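Section 4: Choosing and Setting Up a First Chore

Reading time: 6 min 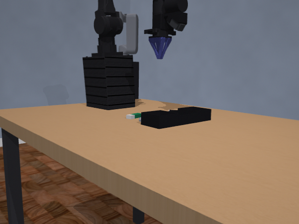 Whether a machine can do a household or shop-floor chore depends mostly on how the chore is written down. The Pemach task runner accepts any chore that can be stated as a start condition, a list of moves and an end condition. "Tidy the bench" can't be stated that way. "Put the small parts in the tray" can, provided the parts and the tray have been named beforehand. This section covers tabletop clearing, the first chore most sites attempt. Before any move is sent, the arm should be parked as in the rendered view, with the gripper closed, empty and well above the tabletop. The small green and white block beside the black box is a fair choice for a first pick. The smaller silvery-gray item, mostly hidden behind the edge of the box, should be left for section 6.

4.1 What to expect

Chores fall into three grades in this manual.

Grade A. Rigid items, known positions, one surface. Moving blocks, stacking boxes, returning hand tools to marked outlines. These can run without a person at the station once the checks in 4.5 have been passed.

Grade B. Rigid items in unknown positions, or items that touch each other. Clearing a desk, sorting mixed fasteners, loading a dish rack. These run with a person in the room and will stop for help.

Grade C. Cloth, bags, cables, liquids, food. Folding towels and wiping up spills belong to this grade. The task runner will accept a Grade C chore, but results vary too much for unattended use, and the Troltness service desk does not take fault reports on them.

A chore takes the grade of its hardest step. Clearing a desk that has one charging cable on it is Grade C until the cable is removed by hand.

4.2 Before you start

You will need:

– the simulation package, installed and licensed (section 2)
– a completed arm calibration (section 3)
– one rigid object between the minimum and maximum grip widths printed on the gripper data sheet
– a table that does not rock

Work through the whole procedure in simulation first, then repeat it on the real station.

CAUTION: Do not copy a speed setting from simulation to a real arm. The simulator permits speeds up to the joint limit. Set the real station to 150 mm/s or lower for all first runs.

4.3 Defining the chore

1. Open the chore editor and select New > Tabletop.

2. Enter a name. Names longer than 41 characters are cut short in the log without warning.

3. Select the object to be moved. If two objects touch or overlap in the camera view, the editor may outline them as one. Drag the outline until it covers the intended object only.

4. Set the drop area. Draw it at least twice as wide as the object. Drop areas that reach the table edge are rejected.

5. Mark everything else on the table as Keep Clear. A box or bin standing next to the object must be marked even when it is the destination. The planner ignores unmarked items and will route the gripper through them.

6. Set the approach height to 200 mm. Lower values save time and can be tried later.

7. Set the end condition to Object In Area. Do not use Gripper Open as an end condition. It is met whether or not the object arrived, and it accounts for a large share of the "successful" runs that leave an item on the floor.

8. Save. The editor assigns a grade. You can raise the grade by hand but you cannot lower it.

NOTE: When an object stands close against a larger one, one finger may have no room to come down. Rotate the approach in steps of 15 degrees until the clearance indicator turns green. If no angle clears, add a Nudge step before the pick. A nudge raises the chore to Grade B.

4.4 First run

1. Check that the emergency stop is within reach of the person running the chore. In simulation, check that the Pause key is mapped.

2. Press Home and wait for the arm to settle.

3. Press Step. The arm makes one move and waits. Continue with Step until the gripper is over the object.

4. Compare the gripper position with the object from two sides. A gripper that looks centered from the front can be well off in depth.

5. Press Step to descend. If the fingers touch the table, press Stop and recalibrate the table height. Do not correct the height by editing the pick.

6. Press Step to close, then to lift. Hold at the lift for 2 seconds and watch for slip.

7. Continue to the drop area and release.

8. Move the object by hand to a new spot and repeat from step 2.

4.5 Passing a chore for regular use

Run the chore 150 times in simulation with Random Start turned on, then 41 times on the real station. Log every stop, including those the machine recovered from. A recovered stop still counts as a stop for grading.

The real count is lower only because it takes longer. Where the two results disagree, use the real one. Simulated contact is cleaner than real contact, and a grip that holds in every simulated run may slip on a dusty or curved surface.

Tadeo Aravena's bench notes from the Losholm workshop are reproduced in Appendix C and give a typical record for a Grade A chore. Most of his early stops came from lighting changes in the late afternoon. The same chore run on Wednesday mornings gave almost none. If your station is near a window, spread the test runs over the day.

4.6 Labor and time

Setting up one Grade A chore generally takes longer than doing the chore by hand for a week. Plan on it paying back only where the same items return to the same surface day after day. Shop benches, packing stations and lab tables often qualify. Kitchen counters seldom do, as the items on them change and half of them are Grade C.

Sites using the Hellström mobile base should read section 9 before moving a passed chore to a second table. The pass does not carry over – table height, lighting and reach must be checked again, starting at 4.4.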